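Flarkby Quilt Circle
Minutes of the October meeting

Right, these are my first minutes, so please be kind. I took them on the back of a pattern sheet and then had to flip it over to find out what size the setting triangles were, so if anything is missing, it is probably under my iron.

We started at 7 p.m. on Friday in the upstairs room. The downstairs room had a tax workshop in it and they had taken the good chairs. Last month's minutes were read and agreed to with one change: the fabric swap brought in two boxes of flannel, and I'm told the old minutes said ten. (I would have remembered ten.)

Money

We have $1,028 in the account. That is after paying for the room through the end of the year and before paying for the new cutting mats. There was a long talk about the cutting mats. Half of us want the big ones that cover a whole table and half of us want small ones you can pass around, and I will admit I was loud on the side of the big ones. We voted, and the big ones won. We'll order two and see how we get on. The old mats can go home with anyone who wants them, warps and all. I already have my eye on the green one.

Dues stay the same. Somebody asked if we could take payment by phone and the answer was yes, if one of us figures out how. So that is on the list for next time.

The Zorbridge show

This took up most of the evening! We have been offered the long wall at the Zorbridge show again, plus the corner by the coffee stand, which we did not have last time. The long wall is a good wall. The corner worries me a bit, because people stand there with cups, and I would hate to see anyone's white-on-white hanging at elbow height. We agreed the corner gets the baby quilts and the bags, things that can go through a washing machine.

So far 82 pieces have been promised between all of us, and the organizers have asked us to keep it to what will hang without overlapping. We laid out the wall on graph paper and got in a terrible muddle over whether a square was a foot or six inches. It was six inches. We had to start over, and by then the snacks had come out, so the plan as it stands is in pencil and has frosting on it. I'm taking it home to make a clean copy and I'll bring it to the next meeting.

Please pin a label on the back of everything you hand in: your name, the size, and which way is up. The way up matters more than you would think. Last year a log cabin hung sideways for the whole weekend and it was mine.

Setting up is the evening before. Bring a step stool if you have one that doesn't wobble.

Batting

We had the batting talk again. I know, I know. The shop in Clallutlow has raised the price on the cotton roll, and the question was whether we keep buying it together or switch to the cotton and poly blend. I like all cotton because it lies flat and goes crinkly in the wash, and I said so at some length. Others pointed out that the blend is lighter to push through the machine and doesn't need the stitching so close together, and that's fair, my shoulders would agree with them by the end of a queen size.

What we settled on: one more cotton roll for the winter, and anyone who wants blend can put their name on a separate sheet and we'll order it at the same time to save on the delivery. The sheet is on the cupboard door. If you want to try the blend before you commit, there is an offcut in the scrap bin big enough for a placemat.

Also, save your batting trimmings, please. The long strips can be joined with a zigzag stitch and the small bits make stuffing for pincushions. We are well short for the pincushion table.

The Wada pattern

We are still doing the Wada pattern as our group project. A few of us have had trouble with block four, where the curved piece meets the corner. The printed instructions tell you to clip the curve every half inch, and that was not enough for me. I clipped mine about twice as close and it eased in nicely. Others had better luck with lots of pins and no clipping at all. Do whatever works, as long as the block comes out square at the end.

Blocks are due at the next meeting. I have 30 in my tote bag at the moment, and there are some lovely ones, especially the blue and rust. If you're using a dark red, please wash the fabric first! We all remember the pink border.

Any other business

The iron in the upstairs room is spitting again. Use the one with the blue cord until we can get it looked at.

The library books need to come back. I have one of them. It's the book on foundation piecing, and I'll bring it next time, sorry.

There was a request for a beginner evening after the holidays. Everybody liked the idea, and we talked about doing a simple four-patch pillow in one sitting with the cutting done ahead of time. I said I'd draft a supply list. So far it says fabric, thread, pillow form, snacks.

We wrapped up at a quarter past nine and I locked up. Whoever left the small scissors with the ribbon on the handle, they are in the top drawer under the tape measures.

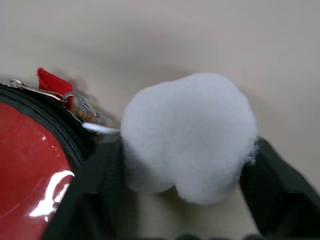
One more thing on the supply list, I meant to ask if we should have people bring their own rotary cutters or share ours. Ours need new blades either way, so I've put blades down for next month's agenda, right after the phone payments.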